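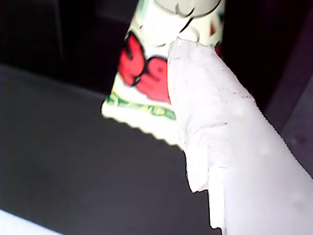 Fig. 1. Printed paper cup, held by a white gripper.

Religious Communities and Their Records
Handout 6: Visitation and internal inquiry in monastic houses
Course tutor: Marianna Adamczyk
Revised 2022-06-03

1. Scope

These notes cover the formal inspection of a monastic house by an authority placed over it. They do not cover criminal inquiries by the state, which are dealt with in the October session, except where the two overlap. Students should have read the Temo case papers before the seminar.

2. Terms

Visitation. A formal visit to a house in order to examine its observance, its management and the conduct of its members. It may be ordinary (held at fixed intervals) or extraordinary (called in response to a particular event).

Visitor. The person or persons carrying out the visitation. Depending on the tradition, this may be a bishop, the superior of a founding house, or a delegate of either.

Comperta. Matters found by the visitor, as distinct from matters merely alleged. The term belongs to the medieval Latin records, but it is a useful one and will be used throughout the course.

Injunctions. Written orders issued to the house after the visitation. They may be general ("silence is to be kept in the refectory") or may name an office or a person.

Exempt house. A house outside the ordinary authority of the local bishop. Exemption changes who may visit. It does not usually mean that the house goes without visitation.

3. Usual order of proceedings

Notice is given to the superior, with a date and a list of the documents required. On arrival the visitor's authority is read out before the whole community. Members are then heard one at a time, in private, generally beginning with the superior and going down by seniority. Accounts and inventories are inspected. The visitor draws up the findings, reads some part of them to the community and leaves. Injunctions may follow at once or after some months.

The order in which members are heard matters when the record is read. Late witnesses often reply "all is well" (omnia bene) and nothing more. This can mean contentment, prior agreement among the members, or a clerk who had stopped writing out answers in full. The formula alone does not allow a choice between these.

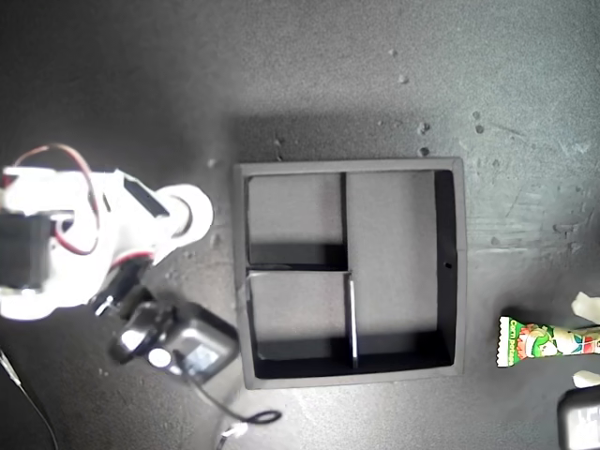
Can a visitor remove the head of a house?

In most traditions the visitor may suspend the superior or recommend removal, but the final decision belongs to the authority that issued the commission. The commission itself has to be read in each case, as its wording sets the limit.

4. Types of record

4.1 The commission. States who has sent the visitor, to which house, and with what powers. Often short. Where it has been lost, its terms can sometimes be recovered from the opening lines of the report, which tend to repeat them.

4.2 Depositions. Usually summaries in the third person. A deposition in the first person should be treated as a sign of later copying or of an unusual procedure, and the hand should be checked against the rest of the file.

4.3 The report. Written for the superior authority and seldom seen by the community. Its tone is not that of the injunctions, and the two should be compared line by line where both survive.

4.4 Injunctions. Much of the text is common form. At Temo, the injunctions share nearly all their wording with a set issued to the house at Irnoder, and only the clauses on keys, guests and the sale of timber are peculiar to Temo. It is those clauses which tell us something about the house. 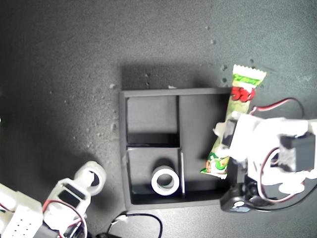
A count of shared clauses should therefore be made before any argument is built on the text. Sunee Thaweesak's finding list for the Irnoder papers gives 2,997 items, of which over 100 are injunctions or drafts of injunctions. The list is arranged by date of receipt, so that a draft and its final form may be far apart. Use the concordance at the back.

5. Death of a superior during or shortly before a visitation

When a superior dies, ordinary authority passes to a deputy (prior, sub-prior or senior monk, according to the rule of the house). Three points arise for the reader of the record.

(a) The commission may lapse if it was addressed to the dead superior by name and not to the office.

(b) Seals and keys are normally collected and listed. The list, where it survives, is often the most exact inventory of the house.

(c) Statements issued to the outside world are drafted by the higher authority and may differ from the house chronicle in date, in place of death and in the titles used. Such differences are common and are not in themselves evidence of concealment. Note them and go on.

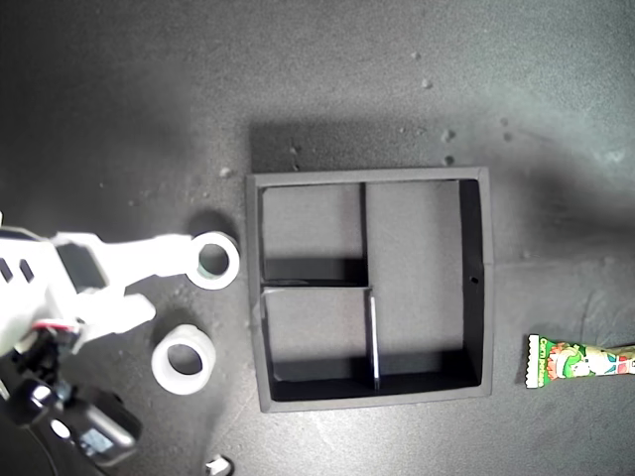 The chronicle should be read for the weeks on either side of the death as well as for the day itself. Entries made after the event tend to be longer, and in the Temo chronicle the ink changes at this point. Marginal notes in a second hand are marked S in the transcript, after the Siddiqui copy from which they were first identified. The Tavus copy omits them.

6. Set work

Read the Temo injunctions and the matching report. Mark every clause that also appears in the Irnoder set. Then write 2,000 words on one remaining clause, stating what the visitor is likely to have seen or been told, and which parts of the depositions support this. Translations may be quoted without the Latin if the item number is given.

Reading for the next session: the Irnoder depositions, first bundle, and the tutor's note on abbreviations.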